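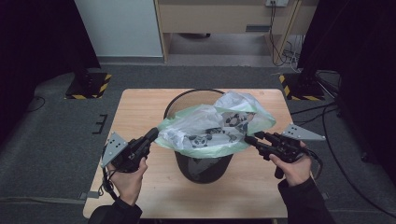

One reader wrote in after the last issue to ask why we don't just write a program for all this and save our wrists. Fair question! I had the same one when I started on the Mustotmont project, and I've come around so completely that I now bore people with it at lunch.

Newsletter > Project notes > Mustotmont

So, trash bags. You can write rules for a box, because a box stays the shape it was when you wrote them. A bag over the rim of a wastebasket has a new shape every time you breathe near it, and I gave up on my own rules after 244 lines (they worked beautifully on one bag, once). What we do now is the job itself, by hand, holding the grippers, over and over, and let the system learn from the recordings. We have 1,029 usable examples of the bag task so far. Lei, our training setup, wants more than 4,000 before we switch it over to the bigger model, so there's a way to go.

A few things I've picked up along the way. Go slower than feels natural, especially when you're closing on the plastic. Two black fingers are a lot clumsier than ten of your own, and for the first 40 tries I kept grabbing as if I still had thumbs! Start each run with the bag sitting a bit differently. And please keep the messy ones, where you miss the edge and have to go back for it. I used to delete those out of pure embarrassment, and then the team in Brustetcombe asked where all my recoveries had gone, because theirs were the most useful part of their set. Oops.

We're using the panda bags at the moment, which I'm very fond of. Plain ones are next, then whatever Jerkus can get us in a heavier plastic, and I expect those will fight back.

Sessions run until 4:30 most afternoons through October. If you'd like a turn, write to the desk and say whether you're left-handed, so I can set the cables up before you get here.

Last updated: October

Contact the newsletter desk | © Mustotmont Project Notes | Back to top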